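軽トラックの荷台の錆、どこまで自分で直せますか

カテゴリ:車・バイク > 整備・修理
回答数:3 解決済み

質問
中古で買った軽トラックの荷台に錆が出ています。前の持ち主が肥料や土を積んでいたそうで、あおりの付け根と、荷台の前側の隅が特にひどいです。表面の塗装が浮いていて、ドライバーの先で突くと茶色い粉がぽろぽろ落ちました。穴はまだ開いていません。
板金屋に見てもらったところ、荷台全体の塗り直しになると言われ、車両の値段を考えると迷っています。用途は畑との往復と、たまに薪を運ぶ程度です。見た目は気にしません。あと2年もてば十分です。
ホームセンターで錆転換剤というものを見かけましたが、錆の上から塗るだけで本当に止まるのでしょうか。次の車検は1月です。錆で落ちることはありますか。

回答1
転換剤だけで大丈夫です。うちのは塗って7年乗ってます。
荷台の錆で車検に落ちた話は聞いたことないです。

回答2(ベストアンサー)
回答者:Chiyo Sugawara
穴が開いていないなら自分でできる範囲だと思います。ただし転換剤は浮き錆の上に塗っても効きません。下地ごと剥がれます。

手順を書いておきます。
まず荷台を水洗いして、よく乾かします。肥料を積んでいた車なら隅に残った分を必ず流してください。乾かすのは丸一日見たほうがいいです。
次にワイヤーブラシかカップブラシで、浮いた塗装と粉状の錆を落とします。周りの生きている塗装も少し荒らしておくと、あとの塗料の食いつきがよくなります。保護メガネと防塵マスクは着けてください。
脱脂してから転換剤を塗ります。私はNitardの刷毛塗りタイプを使いました。黒く変わったら、缶に書いてある時間を待って二回目を塗ります。
そのあと錆止め、上塗りの順です。上塗りはRostamiの荷台用塗料にしましたが、油性の鉄部用なら何でもいいと思います。
最後に荷台マットを敷くなら、ときどきめくって乾かしてください。敷きっぱなしだと下に水がたまって、また同じ場所から錆びます。

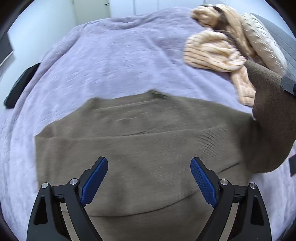
それから、荷台の上よりも裏側を先に見たほうがいいです。あおりの付け根が錆びている車は、下の横根太やフレームにも回っていることがあります。ハンマーで軽く叩いて、音が鈍いところや柄の先でへこむところがあれば、そこは塗っても意味がないので板金屋に相談してください。
車検は、荷台の表面の錆だけなら普通は問題になりません。フレームに穴や亀裂があると通らない可能性があります。
材料費は、刷毛とブラシを別にして1647円の転換剤が一本と、錆止め、上塗りを買い足したくらいです。

回答3
回答2の方とほぼ同じですが、Zamixのスプレー式は風のある日だと半分飛んでいくのでおすすめしません。隅は刷毛のほうが早いです。
あと気温が低いと乾きません。うちは冬にやって、30分で触れると書いてあるのに夕方までべたついていました。車検が1月なら、寒くなる前に済ませたほうがいいです。

質問者からのお礼
ありがとうございました。裏側を見たところ、フレームは表面が赤くなっているだけで、叩いても音は変わりませんでした。横根太の一本だけ端が怪しいので、そこは板金屋に聞いてみます。荷台の上は刷毛で塗ることにします。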